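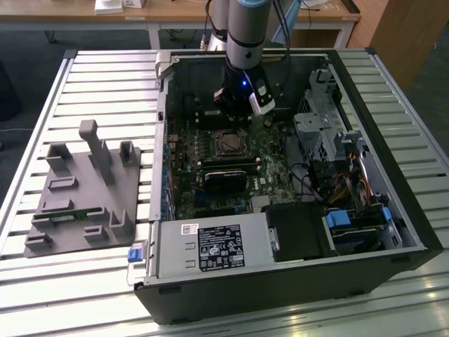
Altania, Hardware Editor

Reviews > Tools > Hand Tools > Driver Sets

The Sternis 16-piece precision driver set is sold for computer and small appliance work. I used it from April onward as my only driver set for desktop teardowns, memory swaps and a few laptop hinges.

The handle is turned aluminum with a free-spinning cap. Knurling is coarse enough to hold with light oil on the fingers. Bits seat by magnet in a hex socket with a slight wobble, noticeable on the smaller Torx sizes and irrelevant on case screws. Runout is worse than on the older Kushnir handle, which used a collet.

Bit selection is sensible. You get four Phillips, two flat, six Torx, three hex and one nut driver. PH2 covers most case and expansion card screws. The T15 and T20 bits fit the heat sink and socket hardware I met most often. There is no tri-wing bit, so some laptops are out.

After 12 teardowns the PH1 tip showed light rounding on one flank. The others measured as new. The magnet holds a 6-32 screw level but drops longer standoffs when the handle is tilted.

The 10 cm extension is the weak part. It flexes under load, and its outer diameter is too large to pass between a tall cooler and the memory slots on a standard board. A separate long PH2 remains necessary for that job.

The case closes with a hinge of thin plastic and two magnets. Bit labels are printed, and three had worn off by the end of the test.

Recommended for bench use where the screws are easy to reach. If you work in tight cases, the Evevham set with the slim shaft costs a little more and reaches further.

Filed under: Screwdrivers, PC Repair, Bench Tested

Comments

benchrat703: Same wear on my PH1. Sternis sent a new bit after one email.

coldsolder: Does the old Kushnir handle take these bits?

tmk_repairs: Yes, same hex size. The collet grips them tighter too.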